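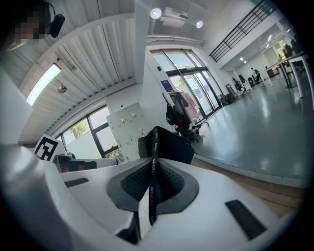
Anjani Ginting

Komano item notes, README

Komano is a set of written notes on the things kept in the changing corner at Skurside: bags, clothes, straps, and the furniture they sit on or hang from. There are 55 notes, one per item, in a single table called notes.csv. The text is in English. Tirta Majimbun and I wrote the notes, and Mawar Pattinasarany checked the spelling and merged the duplicates.

Last updated 2018-01-25.

What is in the table

Each row has 7 columns: id, item, color, material, place, lettering, remark. Leave a column blank if you don't know the answer. Please don't write "n/a" or "unknown", as the sorting script treats both as real values.

The color column takes one plain word, or two if one of them is light or dark. We have a lot of dark clothing, and people see it differently. A bag that looks black in one spot can look dark gray in another. If two of us disagreed, both words went in, with a slash between them.

The lettering column is for words printed or sewn on the item. Type them as they appear, in the same case. A word that repeats along a strap is typed once and followed by (rep), so the black strap is entered as FASHION (rep). Do not guess at logos. If you can't read one, put "logo" and its color.

Places

The place column uses a short list of 14 codes, kept in places.txt. The ones used most are BENCH, RACK, RACK-UNDER, LOCKER, FLOOR-GRAY and FLOOR-DARK. RACK means hanging on the clothing rack. RACK-UNDER means standing on the floor beneath it, where bags tend to end up.

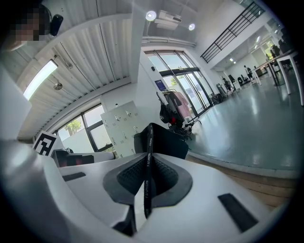 A bag hung on the rack with a coat over it still gets its own row. So does anything folded inside something else, if you can tell what it is without unpacking it. The pink garment has been entered twice, under two ids, and I have left both in until Intan Liem decides whether it is a jacket or a shirt for our purposes.

Lockers are entered as one item for the whole cabinet. The doors do not have rows of their own. Keys are not recorded at all, and neither is anything behind a closed door.

Remarks are limited to 200 characters. Most are much shorter. A good one says how the thing was lying: "folded once, strap under" or "hung by the loop, facing the wall". Remarks about who owns an item were removed in January.
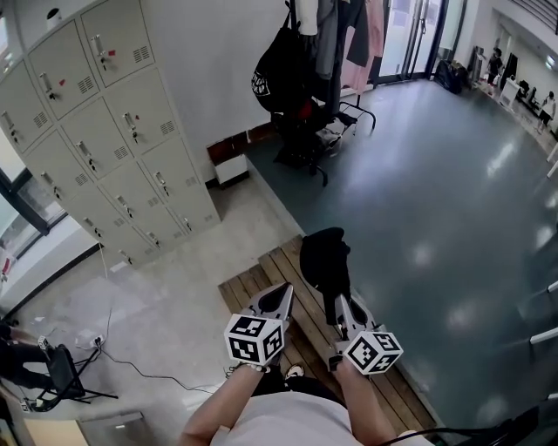

Furniture and fittings

BENCH: slatted, wood, light brown planks. Small things are laid out here before they are written up. Lay straps along the planks, as narrow ones slip into the gaps.

LOCKER: tall cabinet, twelve small doors with latches, locks and vent slots. Red tags on several of the doors. The color is down as white in the older notes and cream in the newer ones. Use cream.

RACK: black, on casters. Its position in the room is not recorded.

CHAIR: black, folding. Not a storage place. Items left on it go in as FLOOR-GRAY with a remark.

Known problems

Rows 7 and 14 have the item and material columns swapped. Prasetyo Siregar has a corrected copy, which has not been merged yet.

"Cap" and "pouch" were both used for soft black cloth things when folded flat. Search for both.

The Sorkdale notes use a different list of places and should not be added to this table.

Send corrections to me or to Tirta, with the row id.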